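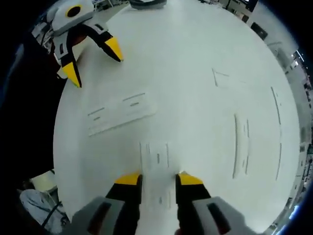 To: Stadenance allotment and orchard list
Date: January 20, 2022
Subject: Re: Pruning the old pear trees on the Dundville side

Hello all,

Thank you for the answers. I reply under the part of the earlier message which concerns me, and I hope that I understood it correctly.

> We propose to prune all 16 pears in one go before the end of the
> month. The trees have been left alone for years and the crowns are
> so thick that the fruit in the middle stays green. If we take out
> a third of each crown this winter we can be finished with it.
> Cost of the hired saw and the ladder: 127 pounds, to be paid from
> the path money.

I agree that the crowns are too thick. With the hired saw I have also no problem. But one third in one winter is too much for such old trees, in my opinion. Where I grew up we had pears of this age behind the house, and my uncle cut them hard one December. The next summer each tree was full of long straight shoots, like a brush, and there was almost no fruit for three years. The work was then double, as all these shoots had to be removed again.

I would suggest the following. This winter we take only the dead wood, the branches with canker and those which rub on each other. Next winter we open the middle. The lower branches towards the Vostadley fence can wait for the third winter, they do no harm to anybody there.

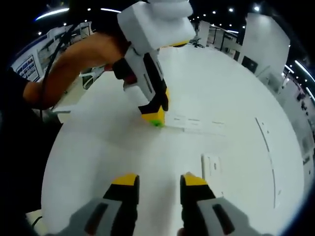
The two trees next to the water tank are another matter. They are the variety which the older members call Wysocka, and I could not find it in any book under this name. It gives fruit on short old spurs, so please do not shorten the side branches there before someone has looked at them properly. If we cut the spurs away, they do not come back quickly.

About the money: the path fund has 400 pounds in it, and we decided in December to keep it for gravel. I do not say that we cannot change this, only that it should be asked on the list first. The pears are on the shared ground, so perhaps the general account is the right place. It had 3760 pounds in the last report.

One small question also. Does the hire price include a spare chain? Last time it did not, and we lost half a day.

I can come on any dry morning, but not when there is hard frost, as the wood tears then. I have my own hand saw and a pair of long loppers, which I sharpened last week.

With kind regards from plot 16

> Please reply to the list and not to me only, so that all can read.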